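4.2 Collection and storage of discarded office computers

The second part of our survey concerns the time between the moment when an office stops using a computer and the moment when the computer reaches a treatment site. In the literature this period is often called hibernation, and it is usually studied for households. For offices there is less material, although an office may put away many machines on the same day and then keep them for years in a locked room.

We sent the questionnaire to 202 offices in the municipalities of Jorkside and Kerard. The offices were asked to list every desktop computer that was no longer in use but was still in the building, and to state the year in which it was put away. The lists were closed on Fri 21 June, and answers which came later were not included. In total the offices reported 3228 desktop computers. Laptops and servers were listed on a separate sheet and are treated in Section 4.4.

The most common place of storage was a room that had originally another purpose, for example an archive or a former meeting room. Offices in Jorkside used such rooms more often than offices in Kerard, where several employers share a basement in the same building. Shared storage made the answers more difficult to check. In some cases two offices reported the same shelf, and we had to compare inventory numbers before we could remove the double entries. Where the numbers were missing, we kept the entry of the office that had signed the storage contract.

The respondents were also asked why the computers had not been handed over. The answer chosen most often was uncertainty about the data on the hard disk. The second was that the collection service in Kerard accepts office equipment only in lots of at least 80 units, so that a small office must wait or find a partner. The price of collection was mentioned seldom, and mostly by offices that had recently moved. We had expected the price to be more important, and the question was therefore placed first in the form - this order may have influenced some of the answers, but it could only have made the price look more important than it is.

A long storage time has consequences for the later treatment. Memory modules and expansion cards lose their resale value quickly, while the value of the metals in the boards changes little from year to year. A machine which could have been sold for parts is therefore more likely to be shredded if it has waited too long. For this reason we recorded not only the number of computers but also whether they were stored complete. Desktop towers are relatively easy to inspect in this respect, as the main parts can be seen when the side panel is taken off (Figure 6).

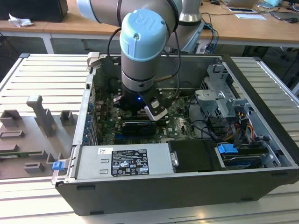

Figure 6. Desktop tower lying on its side with the side panel removed; the motherboard and an expansion card in its slot are visible.

For the inspection we took a sample of 200 towers from the reported stock, divided between the two municipalities in proportion to their totals. Each tower was registered on the Nyberg form, which has one line for each type of component and a free field for remarks. A component was marked as present only if it was fixed in its slot or bay. Parts that were lying free in the case were written in the remarks and were not counted.

The material values in the next section are calculated with the Grendus price table from October of the previous year. We did not correct them for transport, as the distance from Jorkside to the nearest treatment site depends on which contract the office has signed.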